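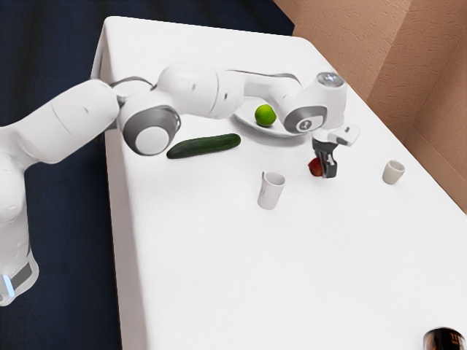 2019年9月

好久没写了，上一篇还是七月的时候发的，说要整理阳台，后来阳台也没整理，倒是莫名其妙学会了请人吃饭。今天想慢慢聊聊这个，想到哪里写到哪里，大家泡杯茶再看吧。

先说我以前有多怕请客。刚搬到普罗特盖特（Ploltgate，我到现在还是觉得这个名字念起来像漱口）那两年，我家里没来过几个客人。每次有人说“改天去你那儿坐坐”，我嘴上说好呀好呀，心里已经开始盘算碗够不够、椅子够不够、洗手间那块地垫是不是该换了。我妈请客的时候，提前三天就进入备战状态，买菜、泡发、炸丸子，客人一走她就瘫在沙发上说下次再也不请了。过一个月，又请。我从小看着这个长大，就以为请客必须是这样的，非得把自己累趴下才算有诚意。

改变是从楼下的迪尔塞乌·巴尔博扎（Dirceu Barbosa）开始的。他是巴西人，退休了，以前修钢琴，胖胖的，嗓门很大，在楼梯上碰到了就要拉着你讲十分钟。有一天傍晚我下班回来，拎着一袋子土豆，他正好开着门，屋里一股蒜和月桂叶的香味飘出来。他看看我，又看看我的土豆，说，你进来吧，土豆也进来。

我就真的进去了！连鞋都没来得及换，包也没放下。那天他煮的是黑豆，就一锅黑豆，一锅米饭，一盘切好的橙子，没有了。桌上坐着他女儿、女儿的同事，还有一个我到最后都没弄明白是谁的老先生。盘子是各式各样凑的，我用的那只边上还磕掉了一小块。没有人道歉，也没有人说“随便吃点，没什么菜”。我的土豆被他女儿拿去煎了，端上来的时候大家都鼓掌，好像我带了什么了不得的东西似的。

回家以后我躺在床上想了很久。我想，原来一锅豆子也可以叫请客。

于是我也开始请了。第一次请，说来惭愧，我还是没改掉老毛病，做了红烧肉、蒸鱼、凉拌木耳、一个汤，外加一个完全失败的拔丝苹果（糖炒过头了，苦的，筷子都差点粘在盘子上）。我在厨房里站了一晚上，只听见外面的人笑，也不知道他们在笑什么。等我坐下来，大家已经在吃水果了。迪尔塞乌端着杯子走到厨房门口，跟我说：“你的客人都来看你，你却躲起来了。”他说得很轻，我却一下子脸红到耳朵根。

第二次我就学乖了，只做一个大菜。我挑的是羊肉焖饭，下午把羊肉煸好，胡萝卜切成粗条，洋葱多多地放，米铺在上面，盖上盖子就可以不管它了。羊肉是在巴斯托斯（Bastos）买的，就是桥头那家肉铺，老板脾气有点急，但是刀工真好，你跟他说要带一点肥的，他切出来就正正好好是你心里想的那个样子。饭焖好了连锅端上桌，一揭盖子，热气扑了所有人一脸，戴眼镜的几个人同时摘眼镜擦，我觉得这一瞬间比什么摆盘都好看。

关于桌布，我一定要多说几句，因为已经有两位读者写信来问过我了（谢谢你们，信我都收着）。我以前觉得白桌布是饭店里的东西，娇气，又难洗。后来在德雷利克（Drellik）的清仓角落里翻到一块，纯白的棉布，很厚，有一点点洗旧了的软，标价1525，我站在那里犹豫了好半天，放下，又走回去拿起来，这样来回了两趟，店员都笑了。现在想想真是买得最值的一样东西。白布一铺，什么旧桌子旧椅子旧盘子都显得像是一家人，你再往上放一碗橘子，放一把从路边剪来的野茴香，就有过节的意思了。

洗起来也没有想象中可怕。红酒渍子先用冷水冲，再撒盐，再用小苏打调成糊敷一会儿；油渍用洗洁精搓；酱油嘛，酱油我到现在也没有好办法，靠左边那块淡淡的黄印子就是去年冬至留下的，我后来干脆不管它了，每次都拿面包篮压在上面。熨的话，趁它还有一点潮的时候熨最省力，我一般一边熨一边听广播剧，一集听完正好熨完。也有朋友跟我说不熨更好看，褶子有褶子的风情，我试过一次，自己看着别扭，还是老老实实熨了。

接下来是我最想劝大家的一件事，就是让客人干活。我们从小受的教育是客人来了要坐着，什么都不许碰，水果都恨不得喂到嘴里。可是你去别人家做客的时候，最不自在的不就是干坐着吗？手都不知道往哪里放。所以现在谁来我家，我先塞给他一样东西：你剥蒜，你把生菜甩干，你去看看那个酒塞子为什么拔不出来。上个月有一位很腼腆的先生，是朋友带来的，进门以后一句话都不说，我给了他一大盆毛豆让他剪两头。剪着剪着他就开始讲他外婆家后面的那条河，讲夏天怎么用竹篓捉虾，讲到毛豆都剪完了还在讲，后来整个晚上数他话最多。

人数呢，我自己喜欢连我在内5个人。再多的话，桌子就会裂成两半，这头聊房租，那头聊猫，你坐在中间两边都听不全，急死人。当然也有破例的时候。今年夏天楼里办了一次大的，把几家的桌子搬到院子里拼起来，来了20个人，有带小孩的，还有带狗的。那回的菜全是各家自己端来的，事先也没商量，结果土豆沙拉就有好几份，每一份的主人都坚持说自己家的才是正宗。我一份一份都吃了，我的立场是都好吃，我不想得罪任何人（但是三楼那份放了酸黄瓜和莳萝的，真的，我第二天做梦还梦到）。

还有一样小东西也要记一笔，就是餐后的菲萨诺（Fisano）。这是迪尔塞乌教我的，他说是他姨妈起的名字，我查了半天也没查到出处，大概只有他们家这么叫。做法简单得不好意思写出来：浓咖啡放凉，兑一点炼乳，挤几滴青柠，倒在小杯子里，上面刨一点点黑巧克力。第一次喝的人都会皱一下眉头，咖啡里怎么放青柠呢！喝第二口就不说话了，喝完了把杯子往前推一推。不喝咖啡的朋友我就用浓红茶代替，味道差一些，但也说得过去。注意青柠要最后放，放早了炼乳会起絮，样子不太好看，喝倒是照样能喝。

写到这里发现已经很长了，我妈看了肯定要说我啰嗦。说到我妈，前几天跟她视频，我把焖饭的锅拿给她看，她第一句话是“就一个菜？”，第二句话是“人家吃饱了没有？”。我说吃饱了，锅底都刮干净了。她不太相信的样子，沉默了一会儿，问我羊肉是焯过水的还是直接煸的。我说直接煸的。她说那要记得多放姜。然后我们就姜的问题又讲了好一会儿，讲到她那边都该睡觉了。她说她下回也试试只做一个菜，可是挂电话之前又说，那再配个凉菜总可以吧，再配个汤总可以吧。我看是改不了了。

天气转凉了，菜场里南瓜多起来，我打算下一回做南瓜焖肉，配一点烤得焦焦的面包。南瓜带不带皮我还没想好，带皮香一些，可是牙口不好的人会嫌弃，迪尔塞乌最近正好在看牙。要是你们有什么一锅就能端上桌的拿手菜，请一定留言告诉我，最好是下午做好了放着也不怕凉的那种。还有酱油渍怎么洗，也请知道的人行行好，救救我那块桌布。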